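Cleaning a small cylinder fan without opening it
Forum > Home > Fans and heaters

trorkov_81
The gray Flado desk fan has dust packed behind the slots. There are no screws on the housing, only clips, and I broke two on the last one. Has anyone cleaned one closed?

Pereyra40
Vacuum with a brush head, low suction, along the slots. Then a dry cloth. Four minutes.

grerari
Disagree on the vacuum. It pulls the surface dust and leaves the felt on the blades. Compressed air from the outlet side, short bursts, fan unplugged.

Pereyra40
Compressed air moves the dust into the bearing. I have had one running since December on vacuum only.

grerari
One fan is not a test. Mine had air every month and the bearing is fine.

Renato Yáñez
2022-02-18
Position matters more than the tool. Upright, whatever you loosen drops into the base. 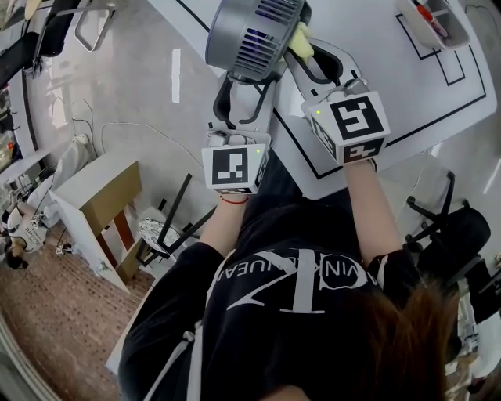
Dust settles on the lower lip of each slot, so I work with the fan lying down and turn it a quarter at a time. A white table is good for this, as the gray fluff shows up against it. Keep the cloth right against the side of the housing, like the pale yellow one there, and the cylinder will not roll. Wipe along the slots, never across. Unplug it first.

trorkov_81
Does the cloth need to be damp?

Renato Yáñez
Dry on the slots. Damp on the outer shell only.

grerari
Still using air.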